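Fodasside Newsletter, November
From the supply shelf: white tape, and how to keep a roll usable

The packing season is close, and the supply shelf at Fodasside has been restocked with white tape. Most members who send parcels through the Hesow counter will go through at least one roll before the end of the month, so this item covers how to start a roll, how to pull a long strip, and where to leave the roll afterward.

The rolls on the shelf come from more than one maker. They don't all behave the same way, and the label is usually on the inside of the core, where it's easy to miss. Look there first if you want to buy the same kind again. A NICHIBAN roll, for one, has the name in white letters on a green band inside the core. Once the roll is used up the core tends to go straight in the bin, so write the name down while you still have it. 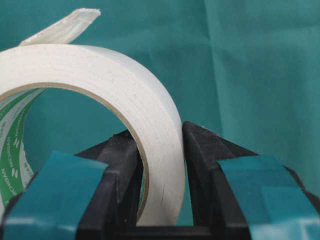 Can a roll with a torn end still be used for labels?
Cut the torn part off first. Pull out enough to get past the ragged piece, cut straight across with scissors, and use the clean end from there. A torn end can split along its length when you pull on it, and then you lose far more tape than you would have by cutting.

After cutting, fold the last bit of tape under itself to make a tab. Press it flat with your thumb. The next person can then find the end without scratching at the roll with a fingernail, which is how most of the torn ends get started.

The work surface matters more than people expect. Bare tabletops pick up adhesive, and the adhesive picks up dust, and then the dust goes onto the next parcel. We have been putting a cloth down for anything that takes longer than a few minutes. A plain woven cotton in a middle color works well. White tape shows up clearly against green or blue and gets lost on a pale cloth.

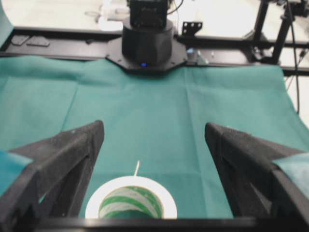
Cloths are kept folded in the Pană cabinet, second shelf. Creases are fine and you don't need to iron them out, but do shake the cloth outside before you fold it again. Tape will lift loose fibers from a new cloth the first few times, so wash a new one twice before it goes into use. Please don't use the good cloths from the meeting room. Adhesive does come out of them, but it takes a long soak.

For long strips, stand the roll on its edge and hold it from the inside of the core with one hand. Pull with the other hand, low and steady, so the tape comes away at the same angle the whole time. Jerking it makes the tape stretch in some places and stick back to itself in others. If you are sealing a large carton, 50 inches is as much as one person can manage comfortably. Past that it's better to cut the strip and start a second one with a small overlap.
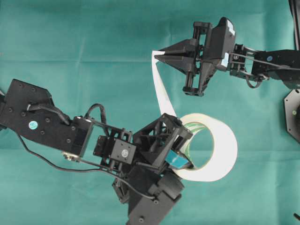 Two people make it easier. One keeps hold of the roll and the other walks the free end out and lays it down. Agree on who is cutting before you start. If the strip does touch the cloth sticky side down, lift it slowly from one end and throw it out, as it won't hold well on cardboard after that.

Storage is the other half of it. Rolls should go back in the Flisel box, laid flat on their sides, with a sheet of baking paper between one roll and the next. Left on edge in a warm room for months, a heavy roll can get a flat spot, and then it unwinds unevenly - it's still usable, but annoying. Keep the box away from the radiator. The sides of a roll are slightly tacky and collect lint and crumbs from whatever they sit on, so wipe the shelf down if it looks dusty.

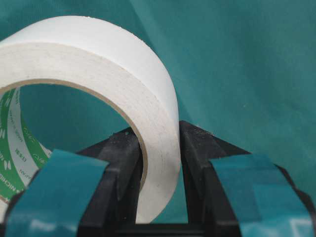 Don't throw out a roll that has gotten thin. The last few yards closest to the core are good for marking jars and box lids, and we keep a tray for these next to the scissors. Empty cores can go in the same tray. The children's craft table takes all of them.

The box held 6 new rolls at the time of writing. If you take the last one, write it on the order sheet inside the cabinet door, item number 1412. Orders go in at the end of each month and take two weeks to arrive, so a note in the middle of the month is better than one at the end. Scissors are not on the order sheet. If a pair goes missing, leave a note at the Hesow counter and it will be replaced from there.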